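4.2 Grasp planning for hanging clusters

Most grasp planners treat the thing being picked as one rigid lump with a centre of mass that stays put. A bunch of grapes breaks that idea straight away. The stem end can be held firmly while the rest swings, sags or folds over the side of a crate, and the outline seen by the head camera a moment before contact may be of little use a moment after. This is what makes produce such an enjoyable problem for us, and it is why we wrote Lustitz, the planning layer described in this section, around the hanging shape of an object as well as its resting shape.

Lustitz keeps two models of every cluster. The resting model is a height map cut from the crate, used to choose where the fingers go. The hanging model is a chain of 22 soft links, fitted as soon as the bunch is lifted and refreshed with every new head image. All the stock used in our trials is artificial, so the berries do not bruise, but we kept the force limits we would want for real fruit. The first lift is made with one arm, and the planner holds the cluster up near the head camera until the chain fit settles.

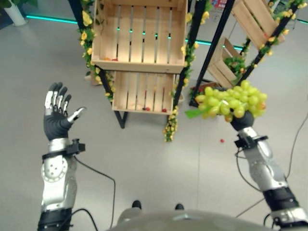

The settling test turned out to matter far more than we expected. In our first version the arm waited for a fixed time and then moved on, which was too long for small clusters and much too short for large ones. The present version watches the lowest links of the chain and goes ahead once their motion stays under a threshold for 3 images in a row. It is a very plain rule, and we were delighted by how much it did for placing accuracy. The idea came from Nouhaila El Sherbiny, who had used something close to it for folding cloth.

Once the chain has settled, the planner decides whether to bring in the second arm. The choice rests on the length of the chain below the grasp point and on the clearance over the crate walls. If the hanging length is greater than the clearance, Lustitz asks the motion layer, Casano, for a support pose at mid-height on the cluster. Casano then solves for both arms together, with the distance between the two end effectors allowed to vary within a narrow band. That band is important. With a rigid link between the arms the solver often failed near the body, and with no link at all the supporting arm tended to drift away from the bunch as it was lowered. 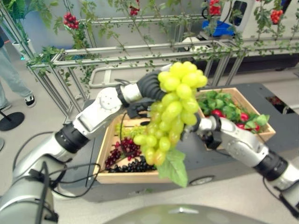
Lowering is planned backwards from the crate floor. We first pick a landing patch from the height map, then lay the chain over it in simulation, lowest link first, and read off the path that the holding hand must follow. A large cluster ends up stretched across the crate, so the path has a sideways part as well as a downward one. Foliage is the hardest case for the height map: leaves fill in gaps that a cluster could perfectly well press into, and the planner sees a solid mound where there is room to spare. For now we mark leafy regions as occupied and leave them alone.

After release, both hands withdraw to a low pose and the perception module, Markari, segments the contents of the crates again. Stems and stalks help a great deal in separating bunches of the same colour, and dark clusters lying under pale ones are handled well so long as part of their outline shows.

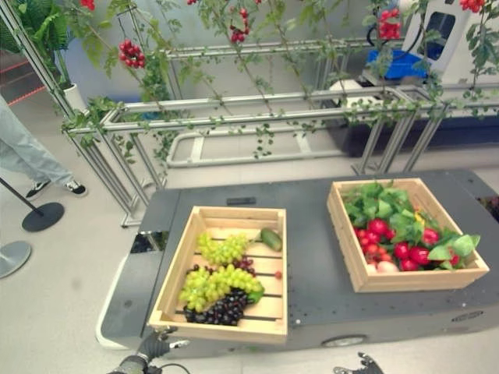
Figure 3. Head camera view of the two crates, with grapes in the left crate and radishes in the right. Both hands are low in the view.

We ran 231 placements with the full system, split into blocks of 30 with a shorter block at the end. Each block began with a fresh calibration of the head camera against the platform top. The commonest fault was a chain fitted to two touching clusters as if they were one, and nearly all of these cases began in the resting model, before anything had been lifted. The logging tool, Kabbaj, stores the chain fit beside every image, which made such faults easy to find and great fun to replay. Section 4.3 describes how we split merged clusters by giving the upper one a small test tug.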